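OK so I finally finished reading the Grallstead local news study, all of it, including the appendix, and I have thoughts. Long thread, sorry, get a coffee.

Quick background if you missed it: a small team spent a year reading everything the Grallstead paper put out after it cut its newsroom. 1,312 stories. They sorted every single one by where it came from, who got quoted, and whether a reporter had left the building to get it.

The number everybody is sharing is 77 percent. That's the share of stories that started as a press release, a police post or wire copy. It's a big ugly number and I get why it's going around!

But the part that got me is on the quotes. In 45 stories about the school budget, a parent is quoted in 2 of them. Two! The same superintendent's statement shows up over and over, sometimes with the paragraphs in a different order.

I used to cover a school board (in Nenton, a long time ago, for very little money) and I can tell you exactly how this happens. The meeting starts at 7, your deadline is 9:30, and the parents don't get to talk until public comment, which comes dead last. So you file with what's in the packet.

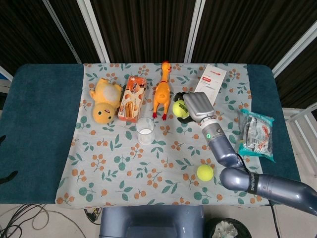 And when you file from the packet, you're writing the district's version. You aren't lying and you probably aren't even being lazy. You've got three other stories open and the packet has the numbers in a nice table.

Kristof Kramer, who led the study, gave a talk on it Wednesday and somebody asked him if readers notice. His answer was that most of the people they interviewed thought the paper had gotten "nicer." Not worse. Nicer. I wrote that down and underlined it.

Because sure, it is nicer! Press releases are always in a good mood. The bridge is opening, the clinic is expanding, the new principal is thrilled to be here.

One thing I'd push back on. The study counts the newsletter people and the Facebook groups as "other sources" and then pretty much leaves them there. Marwat has a guy who live-posts every zoning meeting from his phone, typos and all, and I'd bet more people read him than read the paper.

Is he a journalist? I go back and forth. He's also mad at half the zoning board and makes no secret of it. But he's in the room, and he stays for public comment.

Somebody in my replies already asked about Cerau, where the paper went nonprofit. It's in chapter four, go read it. Short version: more original stories, far fewer of them overall, and sports got cut to almost nothing, which made people furious. A lot of folks were paying for the high school scores and they'll tell you so.

I don't think you can study local news and skip sports, by the way. That's where half the town gets its name in print. Chapter four gives it a page and a half and I wanted ten.

Anyway, read the interviews even if you skip the charts. There's a retired copy editor in there who still marks up the paper at her kitchen table every morning and mails it back to them.

Going to try to answer replies tonight after dinner. If you're at a small paper and want to talk about any of this, my DMs are open and I won't use your name.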